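4.3 Enregistrer une démonstration au poste de téléopération

Avant de commencer, vérifiez que le bras Laxdal est en mode Suivi et que l'arrêt d'urgence se trouve à portée de main de l'opérateur.

1. Ouvrez Zisum et choisissez la tâche dans la liste. Une session ne contient qu'une seule tâche.
2. Amenez la poignée maître dans la position du bras. L'écart affiché doit rester inférieur à 4 degrés sur chaque axe.
3. Appuyez sur la pédale gauche. Le voyant passe au vert et l'enregistrement démarre.
4. Approchez l'objet lentement, fermez la pince, puis attendez la stabilisation de l'effort avant de soulever.
5. Déposez l'objet, ouvrez la pince et revenez à la position de départ.
6. Relâchez la pédale. Validez l'épisode ou supprimez-le avec la touche F6.

ATTENTION : ne passez jamais la main entre les doigts de la pince lorsque la pédale est enfoncée.

Remarque : un épisode de plus de 22 secondes est signalé en jaune dans la liste. Il reste utilisable.

4.4 Contrôler la vue du poignet

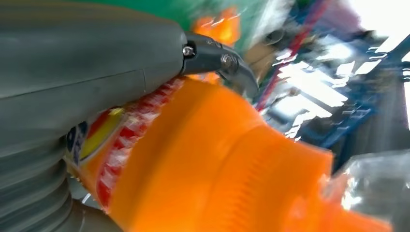

La caméra du poignet doit montrer à la fois un doigt de la pince et l'objet saisi pendant tout le transport. Un flou de l'arrière-plan pendant un déplacement est admis si l'objet tenu reste lisible, comme la bouteille orange, dont on distingue les stries près du goulot et la bande rouge et blanche. Si l'objet lui-même est flou, réduisez la vitesse de suivi dans le menu Mouvement et recommencez l'épisode.

Les emballages transparents produisent des reflets. Laissez l'exposition sur Fixe pour toute la session.

En cas d'erreur 279 (perte du flux vidéo), relâchez la pédale et rebranchez le câble côté poignet.

Usdale, guide d'installation, révision du 9/8/24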